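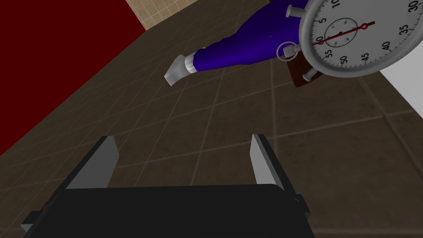
Incidencia 9011 – Pelto Cambio, oficina Ulia
Asunto: el tipo de compra del dólar canadiense no se actualiza en el panel ni en la web
Abierta por: Sointu Aaltonen
Asignada a: Pentti Nurmi
Prioridad: alta
Estado: resuelta, en observación

23 de julio de 2019

09:02 – S. Aaltonen
El panel del mostrador muestra el tipo de ayer. En la web sale el mismo valor. El terminal de caja sí tiene el correcto. Un cliente ha pedido que se le respete el precio del panel y se le ha aplicado.

09:20 – P. Nurmi
Reviso el servicio Vakden. La última descarga de tipos terminó con error 64 (archivo incompleto). ¿Las demás divisas están bien?

09:31 – S. Aaltonen
Euro y libra, bien. Corona noruega, también con el valor de ayer.

09:58 – P. Nurmi
El proveedor ha añadido 2 columnas al archivo y el importador corta la lectura en la línea 11. He corregido la plantilla y lanzado la carga a mano. Por favor, reiniciad el panel.

10:15 – S. Aaltonen
Reiniciado. El panel ya coincide con caja. La web sigue igual.

10:22 – P. Nurmi
La web guarda copia durante 90 minutos. La he vaciado – comprobad con Ctrl+F5.

10:26 – S. Aaltonen
Correcto en los dos sitios.

10:40 – P. Nurmi
Queda pendiente un aviso por correo cuando falle la descarga. Lo incluyo en la versión de agosto. Mantengo la incidencia abierta hasta el próximo cierre de caja.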